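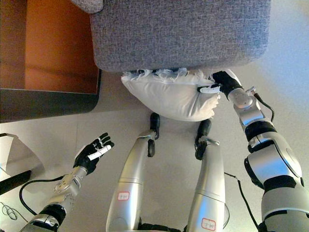 Ekbridge Community Theater – Props & Furnishings Department

Paju Two-Seat Sofa, Gray
Hire item 22

The Paju has played a dentist's waiting room, a Norwegian living room, the back seat of a taxi and, for one long February, the afterlife. It took the notices well. It is a plain gray sofa in a flecked weave, and from row F it looks like whatever the program says it is.

What you get
Sofa body with two loose seat cushions, one set of screw-on legs and a bag of spare bolts. White pillows can be added from the soft goods shelf. Several have fringes, and the fringes have had careers of their own. If your designer wants crisp edges, please say so when you book and we will dig deeper in the cupboard.

Getting it through your door
The legs come off with a quarter turn and some language. Without them the Paju goes through any ordinary house door on its end. It needs two people to lift. One strong person and a theory is how we lost item 16.

What it can take
Sitting, swooning, fainting and moderate romance are all fine. Standing on the arms is not, however good the speech. Stage blood must be the washable kind, tested first on the underside of a cushion. Red wine should be grape juice, and grape juice should be water with a bit of coloring. We also ask that no one paint it. It is already gray.

Rates
$15 a day, or three days for the price of two. Schools pay half. Soft goods are $3 apiece for the run of the show. The deposit comes back when the sofa does.

Matching pieces
The Drovano armchair is a near match under warm light and a bad one under blue. The Danari footstool matches nothing but is hired more than anything else we own, mostly for people to trip over.

Booking
Write to Bláthnaid Lenihan at the props desk with your dates, your venue and the name of the play. Ruaridh Semple handles van deliveries on weekday evenings and will not carry furniture up a spiral staircase again, so please mention yours. Returns go to the side door, cushions in the bags they came in.

Page last checked 11/07/2021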